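What Did Eter Tell Its Investors?
Business Ethics, final report
Mark Anthony Buenaventura
Nov 12, 2023

My report looks at Eter, a startup that sold a water-testing device called Morin to small towns. The company said one drop of water was enough to check for 48 contaminants. I read the court filings and the pitch deck, and I came away doubting nearly everyone involved, including the people who now say they were fooled.

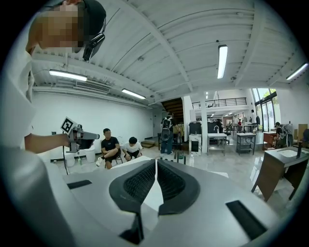 Photo: Mark Anthony Buenaventura

The deck lists 914 "validated" field tests. The filings show that 25 of them were checked by an outside lab, Plaltico, and that Plaltico was partly owned by an Eter director. I don't see how any investor missed that. The ownership was printed in a footnote on page 3.

Eter's lawyers argue that "validated" only meant the device gave a reading. Maybe so, but a broken bathroom scale gives a reading too. The town of Sidudmont paid for the service until June and then asked for its raw data - it got a brochure.

The founders settled without admitting anything. Several news stories called this accountability. I'm not convinced. They paid a fine, kept their patents and can run another company after a short ban.

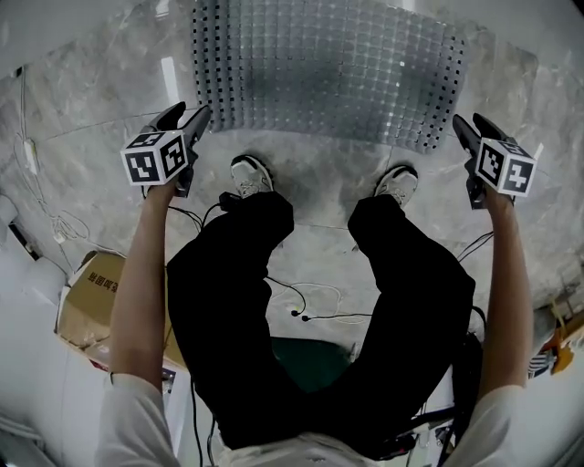
Limits of this report

I only had public documents, and parts of the Plaltico contract were blacked out. I wrote to Eter's former press office twice and got no answer. My classmates thought I was too hard on the investors - I have left that section as it was, but the other view is in the appendix.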